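Stop Rating Refrigerators by the Liter

Ruoxi Xiong
December
9 min read

The number printed largest on a refrigerator's spec sheet is its gross or net volume. It is the number stores sort by and the one most buyers compare. I think it is close to useless as a guide to how well the appliance will work in a kitchen, and I think manufacturers should be required to publish something better beside it.

Volume is measured with the door closed and the cabinet treated as a set of simple solids. The net figure deducts parts that take up room and cannot be used for food. It does not deduct the air gap above a row of jars, the dead corner behind a crisper rail, or the strip at the back of each shelf that is too shallow for a second container and too deep to leave empty. Food does not come in liters. It comes in cartons, tubs, bowls, and pans, and each has a footprint and a height.

I became interested in this when I replaced a Kotance with a Sesness that was, on paper, larger. The Kotance had wire shelves on a ladder track with closely spaced stops. The Sesness has thick glass shelves and three fixed positions for each. I moved the contents of one into the other on the same afternoon, and they did not fit. The stockpot had gone on the second shelf of the old unit with the lid on. In the new one it fits only if the shelf above is removed, and a removed shelf has to live somewhere. Ours is behind the sofa.

The cause is easy to find with a tape measure. The clearance between shelves is the binding dimension for nearly every large item, and it is not listed. Neither is usable shelf depth with the door bins loaded, which on the Sesness is 2 inches less than the depth with the bins empty, as the gallon bottles in the door project into the cabinet when it closes. A sheet that reports the internal width to the nearest tenth and leaves out both of these has reported the wrong things precisely.

The second neglected property is access. A shelf can hold an item and still be a poor place to keep it. The test is how many other things must be moved to take it out. Warehouse designers have treated this as a basic cost for as long as there have been warehouses, and they accept lower density in exchange for a clear path to each pallet. Kitchen designers go the other way. Deep cabinets sell, and depth is where leftovers are lost.

I would argue that most household food waste blamed on forgetfulness is a storage geometry problem. A container at the back of a deep shelf, behind two taller ones, is for practical purposes absent. The owner has not forgotten it in any interesting sense. It is not in view and reaching it takes two hands and a free counter. Advice to label everything and keep a list on the door asks the owner to maintain an inventory system to make up for a bad rack.

Door swing belongs under the same heading. Many crisper drawers will not clear the door bins unless the door is opened well past a right angle. Put that refrigerator beside a wall and the drawer can be pulled out partway, tilted, and cursed at. The installation manual usually gives the hinge clearance needed for the door itself. It rarely gives the clearance needed for the drawers, and the manual is in any case inside the box, which the buyer sees after paying.

The third property is behavior under partial load. A cabinet that holds an even temperature when tested under controlled conditions may not hold it when one shelf is packed solid and the next holds a single lemon. Air has to travel from the vent to the return. Most people have found frozen lettuce directly below a vent and warm milk in the door of the same appliance, and concluded that the thermostat was faulty. Often it was working as designed, from a sensor placed where the air was representative of nothing the owner cared about. I would like to see the vent locations drawn on the spec sheet. The drawing exists already. Somebody made it in order to build the unit.

There are objections. The first is that shoppers want one number and will not read five. This may be true of the shelf tag. It is less true of the product page, where people will scroll through a long gallery of lifestyle photographs and where a dimensioned elevation would cost nothing. The Minja range has published one for its undercounter models for years. It is ugly and I have used it twice.

The second objection is that kitchens differ and no standard load could represent them all. The same can be said of fuel economy cycles and dishwasher place settings. A standard load does not have to match any household. It has to be the same for every product tested. Mine would include a tall pot with a lid, a skillet with a long handle, a sheet tray, a half-dozen lidded tubs in two sizes, and a carton of eggs. The result would be reported as fits or does not fit, followed by the number of items that must be moved to reach each one.

The skillet is in the list for a reason. Storage tests, where they exist informally in magazines, favor compact shapes. A long handle is the awkward case. It either spans the shelf and blocks whatever is behind it, or points at the door and decides whether the door will shut. People do put pans in refrigerators, whatever the cookware manual says about it, and a test should include what people do.

The third objection, made to me by a dealer who sells Takosico units, is that adjustable shelving fixes all of this and that buyers who care can move the shelves. Moving a glass shelf in a loaded refrigerator means emptying two levels, finding counter space for both, and doing it with the door alarm sounding. I have done it with the Sesness once. Adjustability that requires a full unload is a setting made on delivery day and kept until the appliance is scrapped — which makes the available positions more important, and a better reason to print them.

Volume should stay on the sheet. It has a use in energy calculations. It should be set in smaller type, below the shelf clearances.

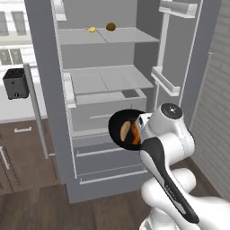
A long-handled frying pan at an open refrigerator, in a computer rendering.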